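The fingers were the best part and Rowena Ambrosio could not stop opening and closing them. Squeeze the trigger, all four black arms swung in. Let go, out they went again, smooth as you like, because she had finally given in and pressed brass bushings into them. Fourteen evenings in the shared shop on Cabrera Street and it moved like a real thing!

"Try it on something hard," said Kasness from the lathe.

"A block?"

"A block's easy. I mean cloth."

She had been hoping someone would say cloth. She grabbed the blue one with the stripes, balled it up, dropped it on the floor by the white board and went after it with the gripper at arm's length. The first go, the fingers skated right over it. The second, they got a corner and lost it. She backed the return spring off 3 turns (she'd had it way too stiff since January, she could see that now) and came in lower, with the tips nearly flat, and squeezed slowly.

The blue bunched up between the inner pair and stayed there.

"Kasness! Come look, come look!"

He came, wiping his hands. She gave it a shake. It held.

"Huh," he said, and then, much louder, "Do the sock next!"
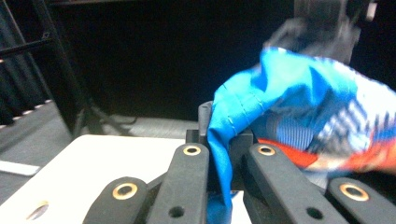
Blue cloth between the inner fingers, Cabrera Street shop, Jul 9, 2022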